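How I Finally Got My Cleaning Cloths Under Control

14/07/2020

Okay, confession time. Until this spring my cleaning cloths lived in a plastic bag under the kitchen sink, all of them together, the glass ones and the greasy ones and the one I'd used on my son's bike chain. Every time I wanted to wipe the counter I'd pull out a wad, sniff it (you know you do it too) and put half of it back. My neighbor Hortensia Muñoz cleaned houses for years before she retired, and when she saw that bag she laughed so hard she had to sit down on my step stool. Then she went home and came back with a pencil and an old envelope, and most of what follows started out on that envelope.

First thing she had me do was dump everything on the floor and throw out whatever was stiff. If a cloth stays stiff after a wash it has had its day, or it's full of fabric softener. Softener leaves a coating on the fibers and then the cloth just pushes water around! I quit using it on anything that has to soak something up, dish towels and bath towels too, and I notice the difference most on the towels. Half a cup of white vinegar in the rinse does fine, and no, the towels don't smell like salad when they come out.

Next comes color. I'd always bought whatever was cheap, so I had a mess of stripes and checks and a couple of souvenir tea towels from Carvalho that are too pretty to get tomato sauce on. Now blue and teal are for dry dusting and furniture, white is for the kitchen (white can take hot water and bleach), and anything ugly goes in the garage. Three groups and I'm done. My sister tried it with a color for each room and gave up before December.
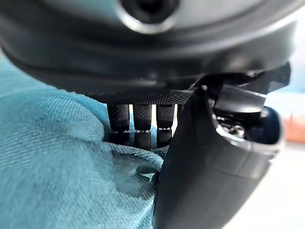
Folding matters more than I thought it would. A cloth with a twill weave, the kind with the little slanted lines in it, loves to slide off a stack if you fold it big and floppy. I do mine in half, in half again, then in thirds, and stand them up in the drawer like file folders with the fold on top. You can see every one, you can take one out without the rest coming along for the ride, and you don't have to refold anything. If your drawer is too shallow, roll them. Rolling works better for thin cloths than thick ones, because the thick ones just spring open again and then you're back to a wad.

And don't put them away damp, please! I hang mine over the oven door handle overnight even when they feel dry out of the machine. A thick hem can stay wet a lot longer than the middle, and one damp cloth in a closed drawer will make the whole bunch smell by the weekend. If that's already happened to you, soak them in hot water with a good scoop of washing soda for an hour, wash as usual, and dry them outside if you can. It took me two rounds with my worst ones.

How many do you need? Hortensia says 6 for the kitchen and 6 for everything else, and then stop buying. I was sure that was too few, with two kids and a dog who sheds like it's his job, but it's been fine as long as I run a load midweek. The rest of mine got cut up for rags. Pinking shears keep them from fraying so fast, or you can run a zigzag stitch along the edge if your machine happens to be out.

One more, from the back of the envelope: when you're dusting, fold the cloth into a pad so you have clean sides to turn to. I used to bunch it up in my fist, and all the dirt collected in one spot and went right back on the shelf. Use a side, flip it, open it up, use the next. I can get through the living room and the hall on a single cloth now, baseboards included.

Next up is the sock basket, so wish me luck.

Recent tips
Getting candle wax out of a tablecloth
The drawer under the oven and what to keep in it
Baking soda or washing soda?
Sharpening kitchen scissors at home
Ironing a shirt collar without the shiny marks
My 100 clothespins and where they all went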